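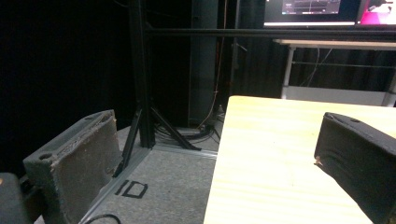
May, morning, kettle on

Ink batch 19, the oak gall one for the Gondus labels. I've left it alone all week like a good girl and only lifted the lid to smell it (earthy, a bit like a damp shed, no mould that I can see). Strained it first thing through the old muslin and then again through a coffee filter, and the second pass took forever! I went off and did the post while it dripped. There was a surprising amount of sludge left in the filter, much more than with the last batch, and I think I crushed the galls too fine. Next time just crack them with the hammer in a bag and stop when it feels like I've barely started.

The colour straight off the pen is a thin greyish brown and looks like nothing at all. Don't panic, anyone reading this who hasn't made it before, it goes dark as the air gets at it. I wrote a line of alphabet on the Perton cotton paper, and by the time I'd drunk my tea it had turned a proper blue-black, with the downstrokes darker than the hairlines. Lovely stuff. On the cheap copier paper it feathered like mad, every letter had whiskers, but then everything feathers on that paper and I only keep it for blotting.

Gum arabic: I added 2 teaspoons of the dissolved gum to the main jar and it still runs off the nib a bit too eagerly. I've put some aside in a small jar with extra gum to see if it sits better. My worry is going too far the other way and ending up with the treacle we had in batch 9, which clogged every nib in the drawer and had to be scraped off with a thumbnail. (Batch 9 is still on the shelf, by the way. I can't bring myself to bin it, it makes quite a nice shiny wash with a lot of water.)

Iron: the copperas from Dimitrov has come, finally, and it's a much cleaner green than the old tub, which had gone rusty round the top where the lid never fitted. I used the new stuff for this batch only. So if it behaves differently from its older brothers, that could be the iron, or the galls, or me crushing them to dust, and I've no way of telling which. Silly of me to change so much at once. Batch 20 should be the same recipe with the galls cracked coarse and nothing else touched. Please hold me to that.
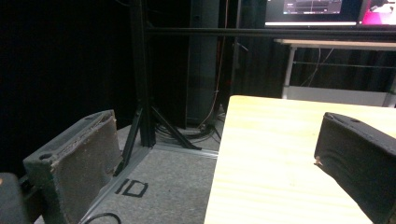

I also weighed the galls dry this time and wrote it on the jar in pencil, where it promptly rubbed off. Use the Fastoneo stickers, that's what we bought them for, and write on them in something that isn't the ink being tested, or we'll have a jar labelled in a brown smudge again.

Afternoon. Did the water test on the strips I'd left to dry. The plain ink lifted very slightly at the start of each stroke, where it pools, and the rest stayed put. The gummier one lifted more, and there was a pale halo round the full stops. I want to do this again once they've had longer to cure, it's a bit unfair on them at this stage. Strips are pegged on the string by the window, please leave them there even if they look like rubbish! One half of each is tucked inside the cover of this book, so we've got a dark half and a sunny half to compare later in the summer.

Nibs. The pointed ones came up fine with warm water and an old toothbrush. The broad one has started to rust at the shoulder, and I'm fairly sure I left it standing in the pot over lunch. The ink is sour enough to eat steel, we all know this, I wrote it on the inside of the cupboard door myself. Dry them and put them away, me included.

Still to do for Gondus: they want 6 sample cards with the same line of text on each, half on the Perton and half on the brown kraft they use for their seed packets. I haven't tried the kraft at all yet and I suspect the ink will look rather dull on it, more black and less blue, but that might suit seeds. They also asked if it could be made in green, and I've said I'll think about it. Buckthorn berries, possibly? We'd have to wait until they're out, and I've never got one to stay green for long.

Cloves: need more, the jar's nearly empty. Filters too.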